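Home | Features | Interviews | Workshop Notes | Back Issues | Contact

Sorting it out: a morning with Arwel Prothero
Words by Mabli Edwards
2021-02-24

Arwel Prothero has made tea before I have my coat off, and he is apologising for the biscuits, which are perfectly nice biscuits. He spent most of his working life in the packing hall at Dilwood, first on the benches and then running them, and these days he advises small firms who have read something exciting about robots and want to know whether to spend the money. Quite often he tells them to wait a year, and he says they are usually a bit disappointed in him.

"They ring me up and they've seen a film of one doing a backflip," he says. "And I say, lovely, what have you got that needs backflipping? What they've got is a bin full of parts, all lying any old how, and somebody called Hefin who takes them out one at a time and puts them on a tray. So we go and look at what Hefin does, and that's the whole morning gone, and a very good morning too."

Hefin is a real person, I should add. Hefin Bevan worked beside him at Dilwood, and the two of them still go walking together when Arwel's knee allows it. In his best years Hefin could clear 300 pieces before the first break and talk about rugby the whole way through. Arwel brings him up whenever the conversation gets too grand, and I came to look forward to it.

We talk for a long while about picking things up. It sounds like the dullest subject in the world and by the second cup I am completely taken with it. A person reaching into a bin, Arwel explains, is feeling as well as looking, nudging one piece aside with a knuckle to get at the next. An arm has to choose which piece to go for, and from which side, and it has to get itself down between the walls without knocking them.

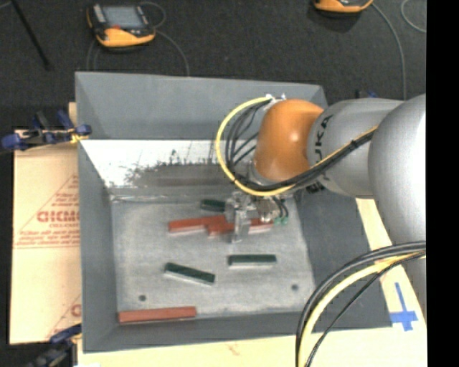 What makes a bin harder for a robot than a conveyor belt?

"On a belt the thing comes to you, more or less flat and more or less on its own," Arwel says. "In a bin they lean on one another. One's half under its neighbour, one's gone into the corner where your fingers won't fit either side of it. And every time you take one out the rest can shift, so you have to look all over again. The belt was solved when I was a young man. The bin still keeps clever people up at night."

He is fond of plain blocks for trying things out, and thinks people are too quick to laugh at them. A block has flat sides and it doesn't squash. If your arm can't manage blocks in a heap, he says, there is no sense in showing it a bag of salad. When he helped Myfanwy Gethin at Ifans, where they make fittings for kitchen drawers, they began with nothing but blocks and stayed on them until September, rather to the annoyance of her brother-in-law, who had been promised hinges.

I rang Myfanwy afterwards and she laughed about it. "It was slow, but I'm glad we did it his way," she told me. "We've got it doing the heavy brackets now, 180 to a crate, and the girls don't miss those one bit. The small springs we still do by hand. They tangle, and it just comes up with a great clump like spaghetti."

And the home? I had been saving this one, having left a sink full of dishes behind me. Arwel looks out at his own washing line and takes his time.

"Your kitchen's a much worse place than a factory," he says at last. "In a factory I can bolt the table down and ask people to leave the bin where it is. I can't ask your children to do that, can I? A vacuum that trundles about, fine, we've got one, my wife's very attached to it. But emptying a dishwasher, with a wet glass next to a fork next to a lid that's flipped over and filled with water? I'd want to see it done in 12 different kitchens before I believed a word."

He does think it will come, and he is more cheerful about it than I expected. The grippers are far better than they were, he says, and the setting up has got quicker, so a job that once took a specialist a fortnight might now take him and a patient apprentice 2 days. He worries more about the firms who buy first and think afterwards, and then leave an expensive arm standing under a sheet.

On my way out he shows me the shed, where he is repairing a neighbour's lawnmower, and where every screw has its own labelled jam jar. I ask if he would trust a robot to sort those.

"Oh, I'd let it have a go," he says, holding the door for me. "But I'd ask Hefin first."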